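Jurnar: episode listings for nature and wildlife television

Jurnar is a small dataset of programme synopses for natural history series. Each record holds the text a viewer would have read in a printed or on-screen guide, along with a few fields about the episode and how the text was cleaned. It was put together by Clyde Haverford from his own typed-up listings.

Current version: July 23, 2022

What is in it

The release covers 41 series and 206 episodes. Most are half-hour or one-hour documentaries about a single group of animals or a single habitat. There are a few studio programmes, kept in because they were billed under the same heading. Drama, pet shows and zoo reality series are left out.

Files

episodes.csv — one row per episode
series.csv — one row per series
changes.txt — corrections made after the first release

Both tables are UTF-8 with a header row. Fields are separated by commas and quoted where needed. Line breaks inside a synopsis have been replaced by a single space.

Fields in episodes.csv

episode_id: a short code, stable between releases
series_id: matches series.csv
number: position in the series as billed, blank for one-offs
title: as billed, blank if none was given
synopsis_short: the one-line version
synopsis_long: the full version, where there was one
subject: one of bird, mammal, insect, sea life, plant, mixed
repeat: yes, no or unknown

The number field follows the billing, even where an episode was shown out of order. The Dronholm series is the worst for this. Its third part was held back until December and billed as a special, so it has no number here and has to be matched by title.
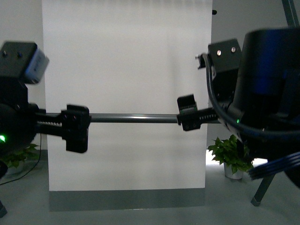
Long synopses exist for 149 of the episodes. Where only a short one was printed, synopsis_long is empty. Please don't fill it by copying the short text across, as an earlier build did this and it made the length figures useless.

How the text was cleaned

Spelling was left alone apart from plain typing slips. Channel trails ("next week", "followed by the news") were cut from the end of a synopsis but kept if they came in the middle. Subject labels were given by hand from the synopsis, without watching the programme. An episode about bats hunting moths is marked mixed. One about a bat colony with a passing mention of moths is marked mammal.

Synopses often stop mid-sentence with three dots in square brackets. These are in the source and have been kept.

Known problems

Two series share the name Tapia, one on river birds and one on coastal plants. They have different series_id values, so join on that and never on the title.
Presenter credits are patchy and are not given a field of their own.
Repeats are only marked when the listing said so. Treat "unknown" as unknown.
The Cuteo episodes were typed from a faded copy. A few words are guesses and are marked with (?).
Insects are over-represented. More than 100 synopses mention them somewhere, mostly as food for something else.

Suitable uses

The set works for simple text sorting, for matching short and long versions of the same synopsis, and for looking at how programmes were described to viewers. It is too small to train anything sizeable and it should not be used as a broadcast record — dates and channels were never collected.

Corrections

Send the episode_id, the field and the corrected text to Clyde Haverford. Scans of the original listing are welcome, especially for Cuteo. Fixes are noted in changes.txt with the old wording next to the new.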